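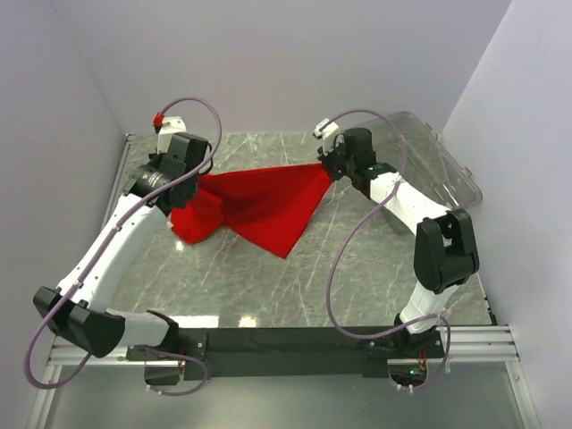 Figure 1. Two-arm cell during a cloth task, fixed camera view.

3. Software

3.1 Control

Each arm has its own driver process, and a single coordinator sends joint targets to both. In the first version the drivers ran on separate timers. The two streams drifted apart over a long run, and when both grippers held the cloth the drift showed up as unwanted tension. The coordinator now stamps every target pair with one clock, and a driver that receives a late pair holds its last position.

3.2 Perception

The cloth is segmented by color in the fixed camera view. Red against the gray tabletop separates well, but the bright reflections near the front edge of the table broke the mask until we clipped the brightness channel. Corner candidates come from the outline of the mask. A corner inside a bunched region cannot be found this way, so the planner treats it as unknown and asks for a pull from the visible side first.

3.3 Planning

The planner, called Samau in our repository, picks from 4 motion primitives: grasp, pull, lift and release. Paths are checked against the other arm and the cell walls. Cables are not modeled. We limit wrist rotation instead, a crude fix that rules out some grasps the arms could reach.

3.4 Logging

Drotton, the logging tool, writes joint states, targets and masks to one file per run. By the end of August it held 2,030 runs. Unnur Mogensen wrote the replay viewer, which steps through a run at the control rate and marks held targets. Replay of runs recorded before the shared clock is still unreliable - their timestamps have to be aligned by hand.

Last updated: Monday, 16:04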